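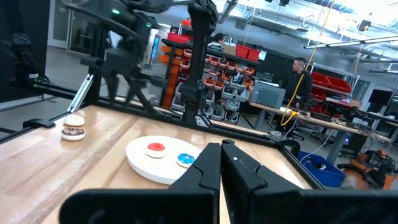 3. 공용 간식과 휴식 시간의 대화

3.1 조사 대상과 자료

이 절에서는 사무실에 놓인 공용 간식이 휴식 시간의 대화와 어떤 관계를 맺는지를 다룬다. 앞 절에서 정리한 대로 직장 내 휴식에 관한 논의는 휴식의 길이와 빈도에 집중되어 왔고, 휴식 중에 무엇을 먹는지는 부수적인 정보로 처리되는 일이 많았다. 본 연구는 먹는 행위 자체보다 음식이 놓인 자리와 그것을 나누는 절차에 관심을 둔다.

조사는 포장 설계 회사 Punell과 번역 회사 Brerngate에서 진행하였다. 두 회사는 Villanueva 지구의 같은 건물을 쓰지만 층이 다르고, 탕비실도 따로 있다. Punell의 탕비실은 복도 끝에 있어 일부러 걸어가야 하고, Brerngate의 탕비실은 출입구와 책상 사이에 있어 출퇴근할 때 누구나 지나치게 된다. 이 차이는 조사 설계 단계에서 의도한 것은 아니었으나 분석에서는 중요한 변수가 되었다.

참여자는 20명이며 6주 동안 휴식 일지를 작성하였다. 일지에는 자리를 뜬 시각, 간 곳, 먹거나 마신 것, 말을 나눈 상대, 대화의 주제를 적도록 하였다. 주제는 미리 정한 항목에서 고르지 않고 참여자가 자기 말로 쓰게 하였다. 수거한 일지는 300건이 넘는다. 시각만 적고 나머지를 비워 둔 일지는 분석에서 제외하였다. 일지 작성이 끝난 뒤에는 희망자를 대상으로 개별 면담을 하였고, 면담은 제2저자인 Sigrun Nordin이 맡았다. 면담 녹음의 전사본은 참여자에게 보내 확인을 받았으며, 참여자가 삭제를 요청한 부분은 자료에서 뺐다.

일지의 분류는 두 단계로 하였다. 먼저 음식이 언급된 일지와 그렇지 않은 일지를 나누고, 음식이 언급된 일지는 다시 개인이 가져와 혼자 먹은 경우, 개인이 가져와 나눈 경우, 회사가 비치한 것을 먹은 경우로 나누었다. 경계가 모호한 사례가 적지 않았다. 예를 들어 누군가 출장길에 사 온 과자를 탕비실에 두고 며칠이 지나면, 참여자들은 그것을 회사가 비치한 것처럼 적기도 하였다. 이런 경우에는 처음 가져온 사람이 확인되면 개인이 나눈 것으로 분류하였다.

3.2 음식이 놓이는 방식

나눌 음식이 탕비실에 놓이는 방식은 크게 안내가 있는 경우와 없는 경우로 갈린다. 안내란 사내 메신저의 공지, 상자에 붙인 쪽지, 지나가며 건네는 말을 모두 포함한다. 안내가 있는 음식은 대체로 빨리 없어졌고, 그 시간에 탕비실에 모이는 사람도 많았다. 안내가 없는 음식은 오래 남았다. 면담에서 한 참여자는 쪽지가 없는 상자는 열어 보지 않는다고 하였다. 먹어도 되는지 묻는 일이 번거롭고, 묻는 순간 자신이 먹고 싶어 한다는 사실이 드러나는 것도 불편하다는 설명이었다.

Punell에서는 공지가 메신저로 이루어지는 일이 많았다. 탕비실이 멀어서 지나가다 발견할 가능성이 낮기 때문이다. 공지는 짧았고, 보낸 사람이 이유를 덧붙이는 경우가 흔했다. 생일, 납품 완료, 이사, 휴가 복귀 등이 그 이유였다. 이유가 없는 공지에는 동료들이 이유를 묻는 답을 달았다. Brerngate에서는 공지가 드물었고 음식이 출입구 쪽에서 보이는 것으로 충분하다고 여겨졌다. 그 대신 누가 가져왔는지를 묻는 대화가 탕비실에서 자주 일어났다. 이 질문은 일지에 독립된 주제로 기록되지 않고 다른 주제의 도입부로만 나타나서, 면담을 하지 않았다면 파악하기 어려웠을 것이다.

음식의 크기와 나누기 쉬운 정도도 영향을 주었다. 이미 낱개로 나뉜 것은 집어 가기 쉽지만 자리에 오래 머물게 하지는 않는다. 칼로 잘라야 하는 것은 첫 사람이 나서기를 기다리게 하고, 그 기다림이 대화로 이어지기도 한다. 조각 케이크보다 통째로 놓인 케이크 앞에서 사람들이 더 오래 서 있었다는 진술은 두 회사 모두에서 나왔다.

3.3 겉모습에 관한 말

일지에 적힌 대화 주제 가운데 음식의 겉모습은 예상보다 비중이 컸다. 참여자들은 맛을 말하기 전에 색과 모양을 먼저 언급하는 경향이 있었다. 특히 장식이 많은 제과류에서 그러하였다. 하늘색 아이싱 위에 여러 색의 스프링클이 흩어진 도넛(그림 2)과 같은 것은 맛을 짐작하기 어렵고, 짐작하기 어렵다는 점이 말을 꺼낼 구실이 된다. 반면 식빵이나 크래커처럼 익숙한 음식은 겉모습에 관한 말을 거의 낳지 않았다.

겉모습에 관한 말은 평소 대화가 적은 사람들 사이에서 유용하게 쓰였다. Brerngate의 한 참여자는 다른 팀 사람과 탕비실에서 마주치면 할 말이 없는데, 접시에 무언가 있으면 그것을 두고 한두 마디를 할 수 있다고 하였다. 이때 나누는 말의 내용은 중요하지 않다. 색이 너무 진하다거나 어릴 때 먹던 것과 닮았다는 정도의 말이면 된다. 참여자들은 이런 대화를 일지에 적으면서 주제란에 “그냥 과자 이야기” 또는 “별것 없음”이라고 쓰곤 하였다.

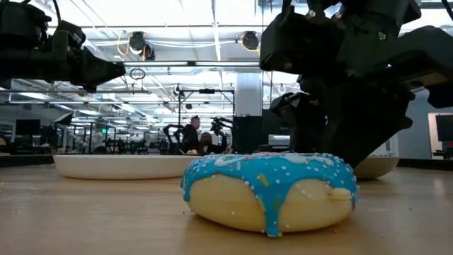 별것 없다고 적힌 대화가 곧 관계에 영향을 주지 않는 대화를 뜻하지는 않는다. 면담에서 확인한 바로는, 이후 업무 협조를 부탁한 상대로 탕비실에서 처음 말을 나눈 사람을 꼽은 참여자가 있었다. 다만 이 관계를 인과로 읽는 데에는 주의가 필요하다. 원래 말을 잘 거는 사람이 탕비실에도 자주 가고 협조 요청도 쉽게 할 수 있다. 본 연구의 자료로는 두 가지를 분리할 수 없다.

겉모습에 관한 말이 언제나 편하게 받아들여진 것도 아니다. 직접 만든 음식을 가져온 사람은 모양에 관한 농담을 평가로 듣기도 하였다. Punell의 한 참여자는 집에서 구운 빵을 가져왔다가 모양이 어떻다는 말을 여러 차례 듣고 그 뒤로는 가게에서 산 것만 가져온다고 하였다. 산 음식은 만든 사람이 그 자리에 없으므로 평가의 부담이 작다. 나눔의 대상이 산 음식 쪽으로 기우는 현상은 비용이나 시간의 문제로 설명되어 왔지만, 평가를 피하려는 동기도 함께 고려해야 한다.

3.4 마지막 하나

남은 음식이 하나가 되면 사람들의 행동이 달라졌다. 여러 일지에 마지막 하나를 두고 나왔다는 기록이 있으며, 같은 날 다른 참여자의 일지에도 같은 음식이 남아 있었다는 기록이 보인다. 반으로 잘라 한쪽만 가져가고, 다음 사람이 다시 반을 자르는 일도 있었다. 이렇게 되면 음식은 퇴근 시간까지 점점 작아진 채로 남고, 결국 접시를 씻는 사람이 처리한다.

접시를 씻는 사람이 누구인지는 두 회사에서 다르게 정해졌다. Punell에는 순번표가 있고, 순번에 해당하는 사람은 남은 음식을 버리거나 먹을 권한도 가진 것으로 여겨졌다. Brerngate에는 순번표가 없어서 접시가 다음 날까지 남는 일이 있었고, 이에 대한 불만이 면담에서 반복되었다. 불만을 말한 참여자들은 음식을 가져온 사람이 치워야 한다는 쪽과 마지막으로 먹은 사람이 치워야 한다는 쪽으로 나뉘었다. 앞의 의견을 가진 사람들은 스스로 음식을 가져오는 빈도가 낮다고 답하였다. 치우는 책임을 가져온 사람에게 지우는 규칙은 나눔 자체를 줄일 수 있다.

마지막 하나를 가져가도 되는지 소리 내어 묻는 사람도 있었다. 이 물음에 안 된다고 답한 기록은 없다. 물음의 기능은 허락을 구하는 데 있다기보다 가져간 사실을 공개하는 데 있는 것으로 보인다. 혼자 있을 때 마지막 하나를 먹은 참여자 중에는 나중에 동료에게 그 사실을 따로 말했다는 사람이 있었다.

3.5 참여하지 않는 사람

공용 간식에 관한 연구에서 빠지기 쉬운 것은 먹지 않는 사람의 경험이다. 건강, 종교, 식이 제한, 단순한 기호 등 이유는 다양하였다. 먹지 않는 참여자들은 거절하는 절차를 피로의 원인으로 꼽았다. 한 번 거절하면 권유가 한 번 더 오고, 두 번째에는 이유를 말해야 하는 경우가 많기 때문이다. 이를 피하려고 음식 공지가 올라온 날에는 탕비실에 가지 않는다는 사람도 있었다. 이 경우 음식은 모임의 계기인 동시에 어떤 사람을 그 자리에서 빠지게 하는 조건이 된다.

음료만 들고 함께 서 있는 방식도 관찰되었다. Brerngate에서는 이 방식이 비교적 흔했는데, 탕비실이 통로에 있어 음식을 먹지 않고도 머물 이유가 생기는 것으로 해석할 수 있다. Punell에서는 탕비실에 가는 것 자체가 목적 있는 행동이므로, 공지를 보고 왔으면서 먹지 않는 사람은 설명을 요구받기 쉬웠다. Pacita Navarro가 Ziltgate의 도서관 직원 휴게실을 대상으로 수행한 예비 조사에서도 비슷한 차이가 보고되었다. 그 조사에서는 휴게실을 열람실 옆으로 옮긴 뒤 음식을 먹지 않는 직원의 체류가 늘었다.

3.6 자료의 한계

일지는 참여자가 직접 쓴 것이므로 짧은 대화는 누락되었을 가능성이 높다. 또한 조사 사실을 아는 동료들이 평소보다 간식을 자주 가져왔을 수도 있다. 면담에서 이를 물었을 때 Punell 쪽 참여자들은 조사 초반에 그런 분위기가 있었다고 답하였다. 조사 기간에 10월 정기 감사 준비가 겹쳐 Brerngate의 휴식 양상이 평소와 달랐던 점도 감안해야 한다. 감사 준비를 맡은 팀은 탕비실 대신 자리에서 음식을 먹었고, 일지에도 대화 상대가 없는 날이 이어졌다.

두 회사의 규모와 업무가 다르므로 탕비실의 위치만으로 차이를 설명할 수는 없다. 번역 업무는 혼자 하는 시간이 길고 포장 설계는 회의가 잦다. 회의가 잦은 쪽에서는 회의실에 놓인 다과가 탕비실의 간식을 대신하기도 하였는데, 회의 중에 먹은 음식은 휴식 일지의 기록 대상이 아니었다. 회의실 다과를 포함한 분석은 다음 절에서 면담 자료를 중심으로 다룬다.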